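Wednesday, May 28, 2025
By the Ornuser press desk

Ornuser to supply key card organisers to small hotels from August

Ornuser will begin selling a desk organiser for hotel key cards in August, the company said today. The organiser is meant for small hotels and guest houses that still hand cards over at a front desk and keep spare ones in a drawer, a cup or an old envelope box.

The product is called the Fusier. It is a cubby unit in pale, unfinished plywood, with narrow upright slots set out in rows. Each slot takes a card standing on its edge, so that staff can see which rooms have a card waiting and which don't. It sits on the desk or on a shelf beneath it and needs no fixing to the wall.

Ornuser makes desk and shop fittings and has a workshop and a showroom in Brullau. The showroom has been set out for the past few weeks as a small reception, with a light wooden desk and the speckled grey carpet that many hotels of this size already have. Owners who want to see the Fusier in use can book a visit on any weekday morning.
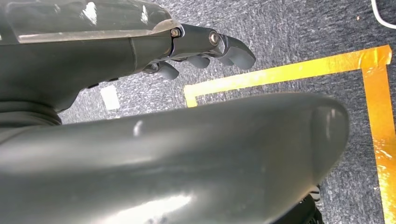 Visits last as long as people need. They are free, and there is parking behind the building. Visitors are asked to bring one of their own cards with them, as thickness varies between makers and a worn card can be wider at the corners than a new one. The slots are cut to one standard width, and a slightly wider cut can be ordered at the same price.

The first batch will be 600 units. Of these, 407 have already been reserved by hotels that took part in the trial, which ran at 13 sites over the winter. The rest will be sold in the order that requests come in. A second batch is planned but has no date yet.

Several changes were made after the trial. The dividers are now thinner, which leaves room for more slots in the same space. The front edge of each shelf has been lowered so that the top of the card can be gripped between finger and thumb. Paint and varnish were both dropped - trial sites said the coated slots held the cards too tightly in warm weather.

Room numbers are not printed on the unit. Hotels number their rooms in too many ways for this to be practical, and some prefer not to show numbers where guests can see them. A sheet of blank paper labels comes in the box for those who want them.

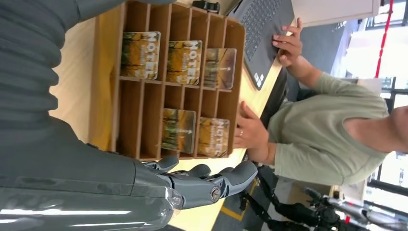 Le Goff, which took two units for the trial, said that its evening staff had stopped keeping a separate list of cards given out, and that the morning handover was shorter as a result. It added that it would have liked a deeper slot for cards kept in paper sleeves, and that it had asked for one.

Ornuser said a deeper version is being drawn up and will be shown in Brullau once a sample is ready. It will be the same width as the present unit, so the two can stand side by side.

The Fusier comes fully assembled and carries a guarantee of 5 years against split joints and loose dividers. It should be wiped with a dry cloth and kept away from sinks and coffee machines. Prices will be sent to trade customers in writing before orders open, and requests for showroom visits can be made through the Ornuser sales desk in Brullau.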